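Two-finger gripper for RAM and cables inside a PC case – swap it or stick with it?

Posted in Arms, grippers and end effectors
Tuesday, 806 views

Kenna Kinnear

Hi all. Bit of a long one, sorry, typing this between runs.

We're trying out grippers for a desktop strip-down and rebuild job. Old office towers, case flat on its side, side panel already off before the arm gets it. The arm is meant to put the memory in, close the CPU bracket, plug the drive cable, then press the drive bracket home. Simple on paper. I've got until the end of March to say which gripper we buy more of.

Two on trial:

The Drora. Two fingers, parallel, electric. Stiff. Fingers are fairly long, flat pads. Force setting goes low enough that I'm happy near a board. Opens wide enough for the drive bracket with room to spare.

The Uro. Also two fingers but they curl in a bit at the tips when you squeeze. Soft pads. Forgiving. Feels nicer to use by hand guiding, and I was all ready to like it.

Same arm for both, same controller, same fixed camera over the bench. I swap the gripper, redo the tool offset, run the same list. Done 77 runs so far split between the two, not evenly becuase the Uro was a week late.

What I'm seeing:

Memory sticks – the Drora picks them up square nearly every time. Long edge of the stick in the pads, down into the slot, push. The Uro picks them up fine and then the stick tilts when it meets the slot. You can see the tips give. Sometimes it rocks in, mostly it sits there half in and the arm thinks it's finished.

Data cables – other way round. The Uro grabs the plug and holds it even if it comes in crooked. The Drora wants the plug dead straight or it pinches one corner and the thing spins out.

CPU bracket lever – neither is good. Drora can hook it with one finger if I tilt the wrist. Uro slides off.

Power leads – don't ask. They get everywhere. I've started parking them over the drive cage by hand before a run and I know that's cheating.

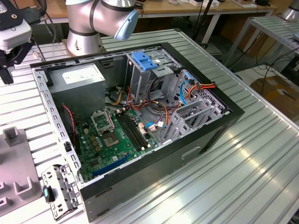

Case on its side, CPU bracket up and both memory slots empty.

The other problem is room. The power supply box takes up one corner and the drive cage another, so there's a well in the middle and the wrist has to come down nearly straight. The Drora body is wider than I thought from the drawing. I've clipped the cage once. No damage, controller stopped it, but I had to go and have a tea.

So what I want to know:

Has anyone put different fingertips on the Drora for this sort of thing? Is it worth it, or do I just buy a tool changer and use both? Changer adds length below the wrist which I really don't want.

And is a fixed camera enough, or does everyone end up with one on the wrist? Mine is fine for finding the case and the slots. Rubbish for plugs, anything blue or black or small just goes to mush once the gripper's in the way.

Budget is not huge. Can get a few bits machined in house. Cheers

Mirkum_bench

We went down this road with small appliance boards, not PCs, but close enough I think.

Don't buy the changer yet. Do the fingertips first, it's a day's work. What worked for us was a stepped pad. Flat for most of the length, then a shallow notch near the tip, cut to take the plug body. So the same finger does sticks on the flat bit and plugs in the notch. Ours were printed to start with, then machined once we stopped changing our minds. We went through 11 versions. You will think version two is the one. Keep the files for all of them, I binned ours and had to draw number six again from memory.

Things I'd do in your place:

Make the notch a bit loose. If it's tight you're back to needing the plug dead straight. Let the plug find its own place and then close.

Put a thin rubber face on one finger only. Both rubber and you get the same rocking you've got with the Uro. One hard one soft gave us grip without the wobble.

Narrow the tips but leave the roots thick. We got greedy, made them skinny all the way up and they flexed worse than the soft gripper did. Your sticks will go in at a slant and you'll blame the camera.

For the half-in memory: your arm is stopping on position I'd guess? Set it to stop on force, with the position as a check after. So push until the force jumps, then look at the height. If the height's wrong, back off and have another go a hair to one side. Without that you've no idea whether it's seated, whichever gripper you use. Also press one end then the other. A person does that without thinking. Pressing in the middle with narrow fingers just bows the stick, and bowing a stick is how you end up buying more sticks.

The lever I'd do with a hook. Just a little step on the outside of one fingertip. You're half doing it already with the wrist tilt. Close the gripper fully first so the two fingers back each other up, then hook. If the lever springs, come off it slow. We had one ping up and take a pad off.

On clipping the cage – put a proper keep-out block around it in the controller, and one round the power supply. Draw them fatter than the real thing. Mine are a finger's width over all round. It makes a few moves slower and I've stopped watching it through my hands. Measure the gripper body yourself as well, with the cable and its plug on the side. The drawing never has the cable on it.

Re parking the leads, I wouldn't call it cheating. Call it a fixture! Couple of soft ties and write it down as step one. Get the rest working, then come back to it. We still do ours by hand and the line still runs.

Anyway. Drora with new tips would be my vote. Send the Uro back while they'll still take it.

petersfield_tom

uro is better just turn the force up

Kenna Kinnear

Tried that Tom. Up to the top setting. Tips curl more and it tilts more. Thanks though

Mirkum_bench – stopping on position, yes, guilty. Will change that tonight before I touch anything else. Do you leave the force limit the same for the two ends or go lighter on the second press?

Mirkum_bench

Lighter on the first. First press is only to get it started. Second does the work, then back to the first end for a little check push. Don't copy anyone's numbers, do it by hand on a scrap board with the force readout up and see where yours goes in. Boards vary a lot, old slots especially.

MacRitchie Automation Club

Will take the camera bit as the fingers are covered.

Fixed camera on its own: ok for sticks and brackets, anything that stays put. The slot isn't going anywhere between the picture and the move. Plugs on leads do move, as soon as you brush a lead the plug is somewhere else, and your overhead view has a great big gripper in it. So yes you'll want a second one for plugs. Doesn't have to be on the wrist.

We tried four places:

On the wrist, looking down the fingers. Best view of the plug. But it makes the wrist fatter and you've said you're tight for room. Ours got knocked and after that every pick was off by the same bit until someone noticed. Took most of a morning.

On the wrist, up high and angled in. Less fat, worse view, the fingers hide the last bit anyway.

Second fixed camera, low and off to the side. Cheap. Good for checking "is it in or not". Useless once the side of the case gets in the way, so depends how deep your case is.

Second fixed camera above but from the other side to the first. This is what we kept. When the gripper blocks one the other can normally see. You need to line the two up properly, boring job, do it once and bolt everything down hard.

Light matters more than which camera. Bare metal bench and a metal case, everything glares. We hung a sheet of white diffuser under the lamp and the plug finding went from hopeless to mostly fine. Mostly. Black plugs on a dark bit of case still get missed, we put a dab of white paint on ours but I don't suppose you can if they're going back out to people.

Trick for the cables, if you've not done it. Don't look for the plug. Look for the lead, where it's nice and long and a colour that stands out, grab it there, lift it clear and show it to the camera. Then you know how the plug's hanging. Regrip and go. Two moves in place of one, slower, but it stopped us stabbing at the board. The soft gripper is good at this which is a small point for the Uro, sorry Mirkum.

One more, check the tool offset after each gripper swap against something fixed on the bench. A pin or a corner, doesn't matter. If you've been comparing the two with a slightly wrong offset on one, some of your tilt could be that. Not saying it is. Worth ten minutes.

Kenna Kinnear

Brilliant, thank you. Had been redoing the offset from the numbers on the sheet and not checking against anything. Going to look a bit silly if that's half of it.

Plan is – force stop first, check the offset on both, rerun the sticks on each. Then a stepped tip for the Drora with the hook on the outside. Second camera above if I can find a pole. Lead-first grab for the cables after that.

Will post the new run numbers when I've got enough to be worth reading. Leaving this open for now in case anyone's got a drawing of a fingertip they dont mind sharing.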